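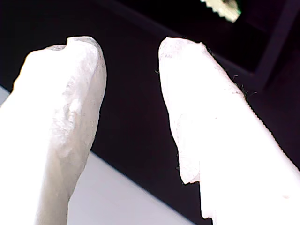
Tomivent is looking for a part-time Fault Investigator (Robot Handling) to join the small team that looks after our two-arm packing cells. The post is for 12 months in the first instance and is open to people from a technician, maintenance or laboratory background. You do not need a degree.

Why we are recruiting

Last November one of our grippers lost a piece of plastic from the edge of a finger during a packing run. The piece was small and pale and was not noticed until the end of the shift, when an operator wiped down the cell and found that the finger no longer matched its drawing. By then 274 trays had been closed and stacked. All of them were held, opened and checked by hand. The fragment was found in the end, under a divider, in a tray that had already passed the weight check.

No one was hurt and nothing left the building. It was still a failure, and our own review said so. The finger had been in use for 3,825 cycles. Our replacement rule at the time was based on motor hours and took no account of the condition of the finger itself. We also had no agreed way of recording surface wear, so three people had looked at the same finger in the same week and written three different things.

A second fault came out of the review. When a wrapped bar hangs over the tray wall, the gripper can close on it hard enough for the servo to draw more current than it should, and the controller (we use Cluder) logs this as a normal grip. We have lowered the limit as a stopgap. We want someone to find the right value and show how they got to it.

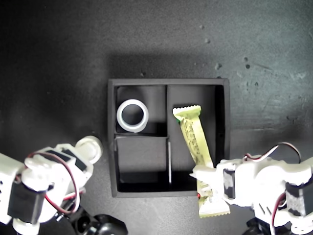

The rig you would use has two arms at one table, working with divided trays, wrapped snack bars and small plastic parts. It is kept for test work and is separate from the packing line. Most of your week would be spent there.

What you will do

Run repeat pick-and-place trials and log every dropped item, missed grip and stall.
Inspect fingers before and after each block of trials, under the same lamp and against a reference set that you will help put together.
Test new finger materials and edge shapes until they wear out or break, and write up where they fail. The current plan is for 700 trials on each design.
Check wiring loops for rubbing and snagging. We had one pulled connector over the winter and would like no more.
Work with Amra Dumitrescu, who runs the packing line, on a replacement rule that operators can follow without a magnifier.
Stop the rig when something looks wrong. You will have full authority to do this and will not be asked to make up lost trials.

What we are looking for

You must have experience of inspecting or maintaining small mechanical parts, in any trade. Dental labs, model making, watch repair and print workshops all count. You must be able to keep clear written records, and to write "not known" when that is the case. You should be comfortable using a spreadsheet.

It would help if you have worked with servo motors, have used 3D printing, or know something about foreign body control in food packing. Pathirana, who make our trays, run a one-day course on the last of these and we will pay for you to go on it.

The work is repetitive, and some of it is close work under bright light. If you need adjustments to the bench, the lighting or the hours, tell us at any stage and we will sort them out. The rig is at table height and can be used sitting or standing.

Hours and terms

22 hours a week, worked over three or four days by agreement. Pay is on our technician scale, Grade 4, pro rata. 28 days' leave pro rata including bank holidays, plus pension. You will be based at our Bitine site, in Unit 7 — there is free parking and a bus stop at the gate. Home working is possible for the written part of the job only.

How to apply

Send a CV and a letter of no more than two pages to the recruitment desk, quoting reference 794. In the letter, please describe a fault you have looked into, what you first thought the cause was, and what you found. We are happy to read about one you never solved.

Applications close on 3/19/25. Shortlisted applicants will be asked to spend an hour at the rig with Damir Matić, who leads the test team and would be your line manager, followed by a short interview. We pay travel costs for both. Questions about the post can be sent to Damir through the recruitment desk, and you may ask for a copy of the November review before you apply.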